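Triritbridge Opens Orders for the Pisura Hand-Held Gripper Kit

SIRKDALE, 11 September 2024 – Triritbridge today opened orders for Pisura, a hand-held gripper kit for teams that teach robots by showing them how a job is done. A person holds a gripper, picks things up, moves them and puts them down, and the kit records the work in a form that can be used to train a robot arm. No arm has to be on site while the recording is going on.

We have been working toward this for a long time, and we are very happy to see it leave the building. The first production run is 600 kits. Shipping starts in November, and orders will go out in the sequence they come in.

Pisura is made for ordinary rooms. Our own recording is done at regular tables in a big shared workshop, with people at their desks and a kettle within reach, and that is how we expect most customers to use it. There is no cage to build and no special lighting to hang. 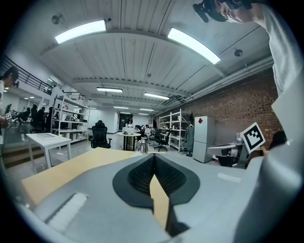 Pisura gripper and marker cards in use at the Triritbridge workshop.

What comes in the kit

Each Pisura kit holds two grippers with soft black finger pads, a set of printed marker cards, a head-mounted unit with its strap and cables, a charging dock and a hard case. One gripper weighs 671 grams with the pads on. We got it down to that figure after early users told us their wrists were tired by lunch, and they were right.

The pads are the part we changed most often. They have a fine raised texture on the inside and they give a little when they close, so the same pair can take hold of a mug handle, a cable or a folded cloth without a change of tools. They come off by hand. A spare pair is packed in the lid of the case, and more can be ordered in packs of four.

The black and white square markers let the software work out where each gripper is in relation to the other. They clip on, and they should be wiped now and then, as a thumbprint in the wrong spot can throw off the tracking.

Software and setup

Recordings are handled by Kong, our desktop program, which is included in the price. Kong lines up the two grippers and the head unit on one timeline, flags stretches where a marker was lost, and exports to open file formats. It runs on a regular office computer, and recordings stay on that computer unless the customer moves them. A new user can expect to spend 70 minutes on first setup, most of it on calibration. After that, a daily check is enough. 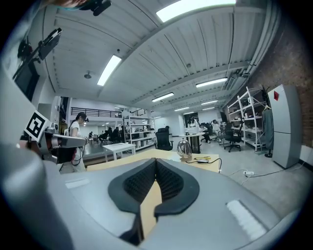
By the Product Team
Triritbridge, Hardware and Field Support

Two-handed work is where we think Pisura will be the most fun to use. Holding a kettle steady with one hand while the other lifts the lid is easy for a person and still hard for a robot, and good recordings of that kind of job are not easy to come by. During the trial period, users in Sirkdale made 500 recordings of kitchen and desk jobs with the kit. We'll publish the full set when orders begin to ship – free to download, with the failed tries left in and labeled.

There are limits, and buyers should know them. The grippers are not sealed against water. Very shiny or clear objects can be picked up without trouble, but they may need extra passes before a trained arm handles them well. The smallest hand size we support is a women's small glove, and a shorter grip is in the works.

Ordering

Pisura can be ordered directly from Triritbridge. Schools and teaching labs can ask for the classroom bundle, which adds a second case of grippers and extra marker cards. Demo visits to the Sirkdale workshop are open on weekday afternoons by appointment. Bring an object you'd like to try!

About Triritbridge

Triritbridge designs and builds tools for robot learning. The company is based in Sirkdale, where Pisura is assembled and tested.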